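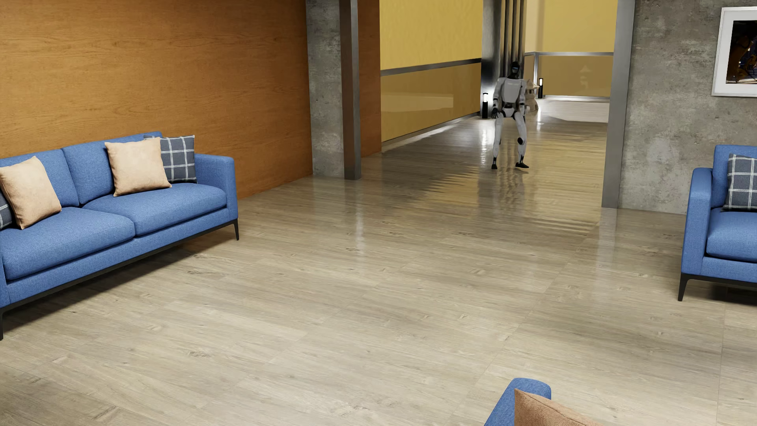
Abb. 5: Simulationsumgebung «Wohnbereich mit Durchgang», Roboter in aufrechter Ausgangshaltung

5 Freigabe von Bewegungsabläufen in möblierten Innenräumen

5.1 Geltungsbereich

Dieser Abschnitt regelt die Prüfung und Freigabe von Gehbewegungen des humanoiden Systems Hviid in der Simulationssoftware Livus. Er gilt für alle Betreiber, die Bewegungsabläufe in Wohn- oder Aufenthaltsräumen einsetzen wollen, und ist vor jeder Inbetriebnahme am realen Gerät vollständig abzuarbeiten. Die Bestimmungen der Betriebsordnung sowie die am Einsatzort geltenden Vorschriften bleiben unberührt.

Stand der Bearbeitung: 15. Mai 2018. Verantwortlich für diesen Abschnitt: Olaia Escobar, Fachstelle Betriebssicherheit, Tudo.

5.2 Voraussetzungen

Die Prüfung darf nur von Personen durchgeführt werden, die in die Bedienung von Livus eingewiesen sind. Das Raummodell muss mit den Abmessungen des vorgesehenen Einsatzortes übereinstimmen. Bewegliche Einrichtungsgegenstände sind in der Stellung zu modellieren, in der sie während des Betriebs stehen werden.

Für den Durchgang zwischen zwei Raumteilen sind die seitlichen Begrenzungen (Wände, Säulen, Pfeiler) als feste Hindernisse anzulegen. Kleinere Gegenstände am Boden, etwa Pollerleuchten oder eine Steinlaterne wie in Abb. 5, erhalten einen eigenen Kollisionskörper. Eine Zusammenfassung mit der dahinterliegenden Wand ist unzulässig.

5.3 Durchführung

1. Raummodell laden und die Versionsnummer in das Prüfprotokoll, Formblatt 634, übertragen.

2. Roboter auf die Startposition setzen. Beide Füße müssen Bodenkontakt haben, die Arme hängen seitlich am Körper. Eine leichte Beugung eines Arms ist zulässig.

3. Bodenparameter eintragen. Für Holzdielen ist der Reibwert des tatsächlich verlegten Belags zu verwenden, nicht der Vorgabewert der Software.

4. Schutzabstand zu Polstermöbeln festlegen. Maßgebend ist die am weitesten vorstehende Kante, einschließlich Armlehnen und Möbelfüßen. Lose aufliegende Kissen sind als bewegliche Körper zu führen.

5. Gehstrecke vom Durchgang bis zur freien Bodenfläche zwischen den Sitzmöbeln festlegen und mit verminderter Geschwindigkeit abspielen.

6. Den Ablauf dreimal ohne Änderung der Parameter wiederholen. Jede Berührung eines Hindernisses ist mit Zeitpunkt und betroffenem Körperteil zu protokollieren.

7. Not-Halt in der Simulation auslösen, während sich ein Fuß in der Schwungphase befindet. Die Endlage des Roboters ist zu sichern und dem Protokoll beizufügen.

8. Protokoll unterzeichnen und im Archiv Giron ablegen.

Hinweis: Wird das Raummodell nach Schritt 5 verändert, beginnt die Prüfung erneut bei Schritt 1. Dies gilt auch, wenn nur ein einzelnes Möbelstück versetzt wurde.

5.4 Spiegelnde Oberflächen

Glänzende Böden und Wandverkleidungen können die optische Hinderniserkennung beeinträchtigen. In der abgebildeten Umgebung zeichnet sich der Roboter als verwischte Spiegelung auf den Dielen ab, und auch die Leuchte links von ihm wirft einen hellen Reflex auf den Boden. Solche Bereiche sind im Modell beizubehalten. Das Abschalten der Spiegelungen zur Verkürzung der Rechenzeit ist während der Freigabeprüfung untersagt -- bei Vorversuchen ist es gestattet, sofern dies im Protokoll vermerkt wird.

VORSICHT
Ein in der Simulation fehlerfreier Ablauf berechtigt nicht zum unbeaufsichtigten Betrieb am realen Gerät. Beim ersten realen Durchlauf muss eine eingewiesene Person den Not-Halt-Taster in der Hand halten. Weitere Personen dürfen sich nicht im Bewegungsbereich aufhalten, auch nicht sitzend.

5.5 Bewertung und Freigabe

Die Freigabe wird erteilt, wenn in keinem der drei Durchläufe eine Berührung aufgetreten ist und der Roboter nach dem Not-Halt innerhalb der freien Bodenfläche verbleibt. Abweichungen sind der Fachstelle unter der Kennung 1837 schriftlich anzuzeigen. Freigaben, die vor April nach der früheren Fassung erteilt wurden, behalten ihre Gültigkeit bis zur nächsten Änderung des Raummodells.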